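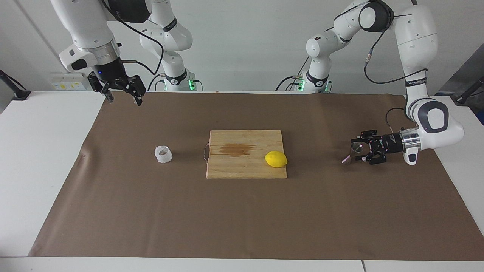

Left gripper drops thin glass, two-arm bench cell

rikik_bench
Two white arms on one table, parallel grippers on both. We run kitchen items on brown paper: cutting board, lemon, small clear glass cup. The arm on the right side of the photo (the robot's left) is the one holding the cup, and it's the one giving me trouble. It picks fine, then the cup slowly rotates in the fingers when the forearm swings across the table. The other arm does the same path with the same cup and never slips.

I already swapped the finger pads, re-zeroed the gripper and checked the flange screws. Cycle counter was at 954 when it started. What would you check next?

cestero_j
Cable first. In your photo the cables run down the forearm and coil up toward the upper joint. If that coil is tight at the far end of the swing it tugs on the wrist, and you see it as slip. Jog the arm to the end of its reach by hand and look at the slack.

farias_maint
Disagree. A cable tug shows up as a position error at the wrist, and he'd have it in the log. A cup turning in the fingers is low force or dirty pads. What force are you commanding, and what do you wipe the pads with?

rikik_bench
Force is at 7 on our scale, same for both arms. Pads get wiped with a dry cloth at the start of each shift. No position errors in the log.

farias_maint
Dry cloth just moves the grease around. Use isopropyl and a lint-free wipe, let it dry, then try again before you touch anything else. Glass is the worst thing to grip with a film on the pads.

stameser
Also look at your board. There's a dark wet patch on the upper left of it. If either gripper touches that and then goes to the glass you're done, clean pads or not. I'd put down a dry board while you're testing. One variable at a time.

cestero_j
Fair point on the board. I still want to know about the cable. No error in the log only means it stayed inside the limit. What's the limit set to?

rikik_bench
Default. I never changed it.

cestero_j
Then it's wide. Ours was too. Tighten it for the test and put it back after.

abdelilah_badawi
We look after two cells like this. Before you raise the force, check that both fingers meet the cup at the same time. If one lands first it pushes the cup over and you end up holding it on an angle. Yours is tilted a little in the photo. Might be the pose you taught, might not. Close on a feeler gauge at slow speed and watch which side touches.

stameser
Don't raise the force on glass at all until that's done. I have swept up enough of it.

rikik_bench
OK. Did the isopropyl and swapped in a dry board. Ran it until the counter read 1,356, so 402 more cycles. Slipped on a few, far fewer than before. Then did the feeler gauge check and the inner finger touches first.

farias_maint
So it was the pads.

abdelilah_badawi
Partly. It still slips. Loosen the inner finger, shim it, tighten both screws evenly and re-zero. You have to re-zero after the shim even if you did it last week.

cestero_j
And check the slack while you're in there.

rikik_bench
Will do the shim tomorrow morning with the arm parked and powered down. Cestero, I did look at the cable. It has slack at full reach, but one tie on the forearm was tight so I moved it.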